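Stikow finishes booth refit at Wunton with marble tops and lavender walls

Stikow has completed the refit of the work booths on the ground floor at Wunton. Each booth now has a dark brown marble tabletop with thin white and cream veins, closed in on three sides by pale lavender walls. Work ended in March after five weeks on site.

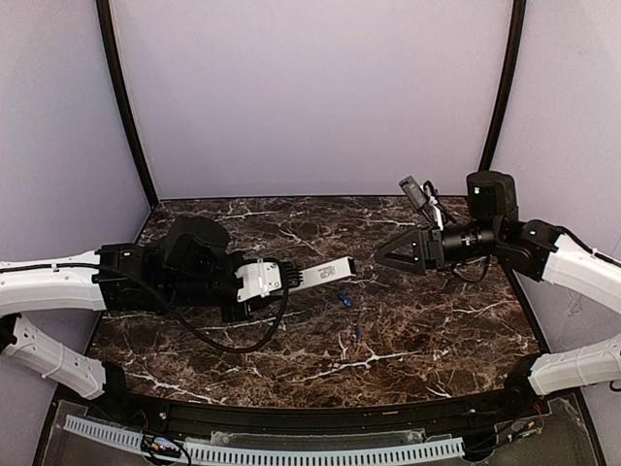

Gholamreza Daneshvar would have preferred a lighter stone, saying that dark tops show every crumb and water ring by the end of a shift, and that cream veins "hide less than people think." He has no complaint about the walls. The old ones were gloss white and threw the ceiling lights straight back at anyone facing them.

The finished height of the tabletops is 842 millimeters, the same as the benches they replace. Stikow kept the figure so that existing stools and carts could stay in use. The slabs were cut off site by Barnik, which also eased the front edges and sealed the faces before delivery. A second coat of sealer went on after the slabs were set, and each booth was kept out of service for 42 hours afterward.

Wall paint is a matte, washable grade, applied in two coats over a gray primer. Sandrine Le Goff, who drew up the finish schedule, tested the lavender against a pale green and a warm gray under the building's own lighting. The green shifted toward yellow after dark. The gray was dropped when sample boards showed too little contrast with the dust that settles along the back wall.

The joint between stone and wall was changed during the job. The first booths had a hard grout line, which cracked at one rear corner while the slab was settling. Stikow raked it out and switched to a flexible sealant for the rest of the run. The earlier booths have been redone to match.

Care instructions have been posted at the entrance to the floor. Tops are to be wiped with a damp cloth and a neutral cleaner. Vinegar, citrus cleaners and scouring pads are not allowed on the stone. Spills of coffee or juice should be wiped up at once - acid will etch marble through the sealer if left to stand. Resealing is planned every 18 months.

The floor above keeps its laminate tops for now. Apolline Arnaud said a decision on those booths depends on a load check of the floor joists. Mekonnen has been asked to carry out the check and will report to the building office.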